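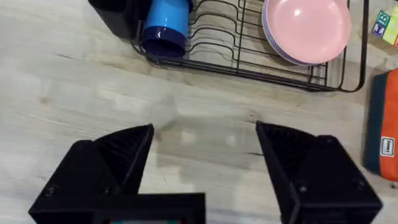

Section 5: Fitting the Emitz Carburetor Rebuild Kit

Read the whole section before you start. The kit fits the Loltness sedan and wagon with the four-cylinder engine. It does not fit the pickup.

CAUTION: Gasoline vapor can ignite. Work outdoors or with the garage door open, and disconnect the negative battery cable first.

1. Let the engine cool for 40 minutes.
2. Remove the air cleaner and cover the intake with a clean rag.
3. Unhook the throttle linkage. Note which hole the return spring uses – early cars have two.
4. Clamp and pull off the fuel hose. Catch any fuel that runs out.
5. Undo the mounting nuts and lift the carburetor straight up.
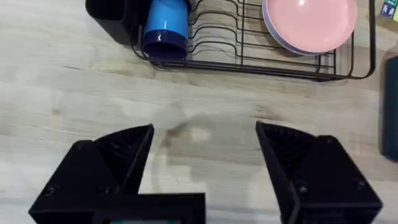

6. Scrape the old gasket off the manifold. Do not let pieces fall into the ports.
7. Fit the new float needle, seat and gaskets from the kit.
8. Refit the carburetor and tighten the nuts a little at a time, working corner to corner.
9. Reconnect the hose, linkage and battery. Start the engine and check for leaks.

NOTE: Cars built before chassis number 72 of the Rumomwood series use the thicker base gasket, sold separately.

Idle adjustment is covered in Section 6.

Revised July 3, 2018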